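Curcombe Village Hall Users' Group
Minutes of the meeting held on Wednesday, November 2, 2022

Apologies were received from the Koyama Singers. The minutes of the last meeting were agreed.

1. Heating
The boiler was serviced by Olinetti. The invoice came to £165 and has been paid. The thermostat in the main hall is to be left at its present setting until the spring. Two groups have asked for the heating to come on earlier on weekday mornings. It was agreed to try half an hour earlier for the rest of November and then look at the meter readings.

2. Small room
Decoration of the small room was discussed. A quote of £600 has been received for painting the walls and attending to the skirting. A second quote is awaited from Estasen.

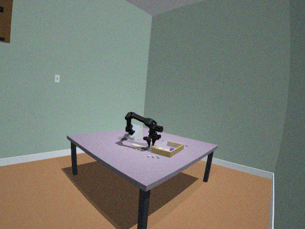 Haruna Fukuda asked whether the painting could wait until after the Christmas bookings, as the paint smell had put off the toddler group last time. Agreed. The second quote should be in hand by then.

3. Hire charges
Charges have not changed for three years. A rise of 50p an hour for regular users was proposed and carried, with one against. Party bookings will stay as they are. The booking form needs altering and the old forms in the porch should be thrown away.

4. Autumn fair
The fair made £171 after costs. Cakes sold out before noon. The tombola did less well than last year and there are prizes left over, now in the loft.

5. Roof fund
The fund stands at £2000. Slates over the kitchen are the first job.

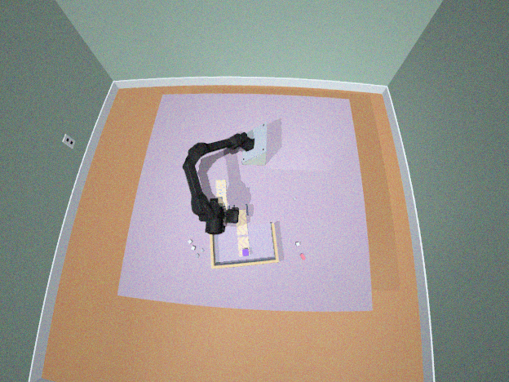

Could the gutters be done at the same time, one member wondered, while the scaffolding is up? The roofer will be asked to price both together.

6. Any other business
The key safe code will be changed at the end of the month. Tea towels are needed.

The meeting closed at 8.50 pm.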